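Greifer im Vergleich: Wenn der Lappen zum Prüfstein wird

Ein Stück Metall zu packen, ist für einen Roboterarm längst Routine. Stoff ist etwas anderes. Er gibt nach, wirft Falten und liegt nach jedem Versuch anders da. Bei Stundcombe laufen deshalb seit Oktober Versuche, in denen mehrere Zweifingergreifer dieselbe Aufgabe bekommen: ein weißes Tuch aufnehmen, ziehen, ablegen.

Fergal Conneely leitet die Reihe. Er hat früher Verpackungsanlagen eingerichtet und hält wenig von Vorführungen, bei denen alles beim ersten Mal klappt. Jeder Greifer muss bei ihm 300 Durchgänge absolvieren, davon 50 mit absichtlich zerknülltem Tuch. Verglichen werden ein Modell von Genar mit breiten Fingerbacken und eines von Stekberg, das schmaler baut und schneller schließt. Die Steuerung stammt in beiden Fällen von Sastry.

Der Aufbau ist schlicht: weißer Tisch, helle Rückwand, ein grünes Tablett. Eine Kamera blickt von außen auf die Fläche, eine zweite sitzt am Handgelenk des Arms.
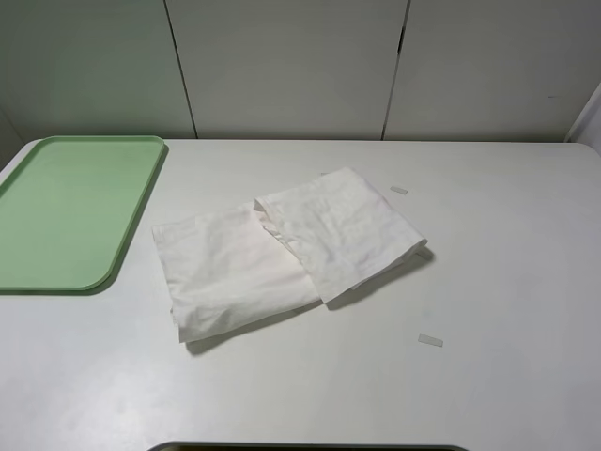
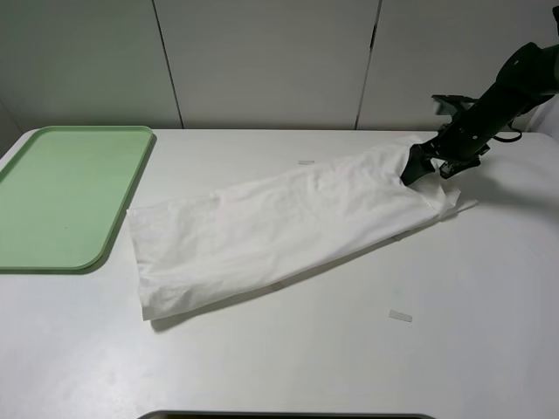
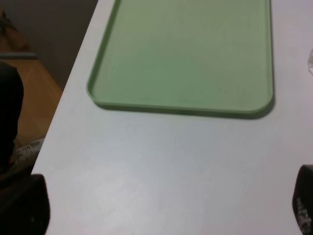

Tisch und Tablett aus zwei Blickwinkeln: oben und in der Mitte die feste Kamera, unten die Kamera am Arm.

Die meisten Fehlgriffe entstehen laut Conneely am Rand. Liegt eine Kante flach auf, schieben die Finger den Stoff vor sich her. Liegt sie in Falten, greifen sie oft zwei Lagen statt einer. »Man sieht dem Tuch nicht an, wie viele Schichten da liegen, und die Kamera sieht es auch nicht«, sagt er. Weiß auf Weiß macht die Sache schwieriger, die Schatten helfen ein wenig.

Der Genar hielt das Tuch beim Ziehen sicherer, brauchte aber mehr Platz zum Öffnen. Der Stekberg kam besser unter flache Kanten und verlor den Stoff dafür häufiger auf halber Strecke. Nach den ersten 20 Durchgängen ließ Conneely bei beiden die Schließkraft senken – ein Eingriff, der mehr brachte als der Wechsel der Fingerbacken.

Als Nächstes sollen dickere Stoffe an die Reihe kommen, mit 500 Durchgängen je Greifer. Die Kamera am Handgelenk will Conneely vorher noch einmal neu ausrichten.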